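Notas para la charla de Pesville, 12/19/18

Arranco sin saludar mucho, que Zerrin Altıntaş ya me habrá presentado y se habrá comido dos minutos (¡seguro!). Título: "La habitación después del huésped".

Preguntar quién ha hecho camas de hotel alguna vez. Esperar. Que levanten la mano de verdad.

Contar lo de Banley: mi primer invierno, 20 habitaciones por turno y yo empeñada en empezar por el baño. Dzintra Dzene me paró en el pasillo y me dijo que primero el suelo, siempre el suelo, y que dejara el baño en paz. Tenía razón, claro, y me costó hasta marzo hacerle caso.

Bolsas. Aquí me alargo porque me encanta el tema. En Grurkham apuntamos durante una temporada lo que aparecía en las habitaciones después de la salida: más de 400 bolsas de plástico, casi todas junto a la cama. Bolsa cerrada, no se tira. Bolsa abierta, se mira y se pregunta en recepción. Si Barış Yaman está en la sala, que cuente él lo del pasaporte, que lo cuenta mejor que yo.

Pasar a la foto y callarme un poco. 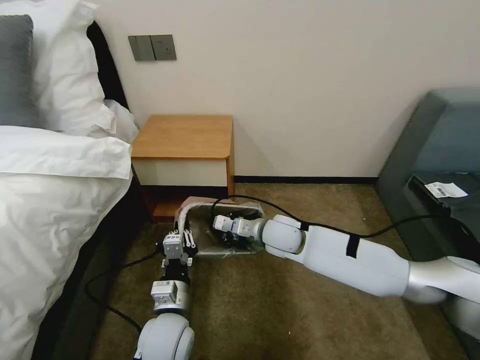 Núm. 2, pág. 20

La bolsa está en el suelo, delante de la mesilla, transparente y arrugada, y se adivina algo oscuro que puede ser lo de dentro o la moqueta que asoma. ¿Se tira o no se tira? Votación a mano alzada, ¡rápida!

Después, el edredón. Si es gordo y cuelga por el borde de la cama, tapa justo lo que buscamos, así que se levanta antes de pasar la aspiradora.

Cerrar con el turno de preguntas y recordar que las hojas las tiene Usa Rojanasak en la mesa de la entrada.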